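# The nest is part of the robot

When people visit our cell at Droteck, they look at the arm first. I understand it. The arm moves, and it costs more than my car. But I have worked as cell technician for long enough to have an opinion, and my opinion is that we spend our care in the wrong place. We polish the program and we forget the piece of gray fixture where the part waits.

Our cell takes apart and rebuilds desktop computers. The arm takes a processor from a nest, brings it to an open case and puts it in the socket. It does the same with memory modules. On paper this is one robot and one task. In the daily work it is a chain of small surfaces that must agree with each other, and the first surface is the nest.

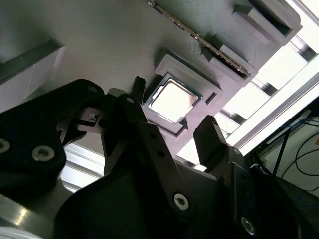
*Processor in its nest, with a finger on each side. A memory module stands in the slotted holder behind.*

Look at how much the nest has to do. It must accept the chip when a human being drops it in, a little careless, after lunch. It must hold the chip in the same position for the fingers. And it must release the chip without a fight. The second and third wishes are enemies. If the pocket is tight, the position is good and the release is bad. If it is wide, the chip leaves easily but it also turns a little, and then the fingers take it crooked.

The first nests from our supplier, Kimirar, were tight. They were beautiful when new. After some weeks we had dust in the corners, the chip sat higher on one side, and the arm reported a failed grasp. The engineers changed the program. They made the approach slower, then they added a small search movement, then a second try. Each change was reasonable. All together they made a program that I could not read any more, and the dust was still there.

I cleaned the nest with a soft brush and the failures stopped until the next dust. So now I clean it at the start of every shift, and again after 300 picks. This is not a very scientific number. It was the interval I could defend in front of my manager.

## What the fingers remember

My second complaint is about fingers. A gripper finger is treated in many shops like furniture: it is installed and it stays. I would like it to be treated like a shoe. It wears, and it wears on one side, following how you walk.
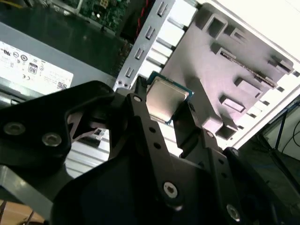 Finger alignment is the check I would keep if they allowed me only one. We do it with a steel gauge in the fingers and a dial on the table, and it needs fifteen minutes if the screws are not stubborn. The trouble is that an error here does not hurt at the place where it is born. It hurts later, in the case, where a chip held by its sides between two black fingertips has the power supply to the left and the drive cage to the right, and the arm has little room to correct anything. At the nest, a small angle is only a number. Near the cage, it is a collision or a chip that meets the socket with one corner first. A socket with bent pins goes in the scrap box, and nobody can write a program that makes it straight again.

I keep a paper log for the fingers. The last pair made 1,560 cycles before I saw a step worn into the contact edge with my fingernail. The pair before it was changed at 1,000, when it was still good, because the plan said so. I do not want to throw away the plan, but I want the plan to be written by a person who has touched the finger.

The screws also belong in this chapter. There are many on a gripper of this type, and I have found loose ones on the linkage more often than I have found a real fault in the motor. I put a thin line of paint marker across each screw head and its plate. If the line is broken, the screw has turned. My old teacher at Grube used this on presses, and I have not met a better method for the money.

## The argument for the program

I should be fair to the other side. There is a serious opinion that all this handwork is a sign of a weak cell. A good system should see the part, understand that it lies wrong, and correct itself. 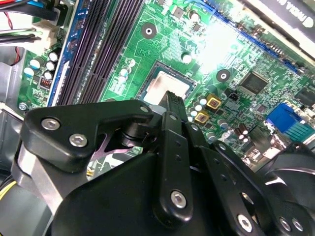
Csenge Illés put it to me more sharply after she read my first draft: if a technician must brush a nest every morning, then the technician has become a component, and an expensive one, and the company will sooner or later buy a camera to replace the brush. She also wrote that I am romantic about screws.

Perhaps I am. I accept that vision helps, and in our cell it already saved me from two bad evenings. But a camera has its own nest, so to say. It has a mount, and a mount has screws. It has a calibration that moves when someone leans on the bracket. At Lirwood, where I helped with a similar cell in April, the correction from the vision became bigger each day and everyone was pleased that the system was adapting so well. The system was adapting to a clamp that was opening. When I tightened the clamp, the correction went back to nearly nothing, and the operators asked me if I had broken the software.

This is my real fear about cells that correct themselves. They hide the small illness until it is a big one. I am happy to have the correction if it is also shown to me as a curve, on the wall, in large letters. Then the program and the brush can work together.

Memory slots are for me the best place to explain this to new colleagues. The slot is narrow, the latches must be open, and the module wants to go in straight. You can push harder, and the arm will do it if you let it. We had a force limit set by the integrator, and it was raised twice before I came, each time to finish an order. I put it back to the first value. We lost 185 insertions to faults in the first period after that, and I had unpleasant meetings. Then we found that the module holder was mounted with a small twist. We straightened it, and the low limit was enough.
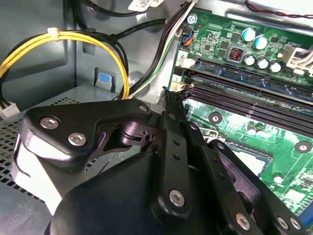

## What I would ask for

My wishes are modest and most of them cost nothing.

- Give the nest and the module holder their own line in the maintenance plan, with a name beside it.
- Let the technician sign every change of force limit or approach speed, together with the programmer.
- Keep the worn fingers in a drawer, with the cycle count written on a tag. New people learn more from that drawer than from the manual.
- Before you add a retry to the program, clean the nest and check the paint marks.

The last one caused the most discussion with my colleagues. They say it slows the work when the line is waiting and the shift leader is standing behind you. It does slow the work. I timed myself, and the brush and the look at the marks took four minutes, on a bad day with cold hands. For the moment the rule is on a sheet taped to the cabinet door, and at the last audit it was still there.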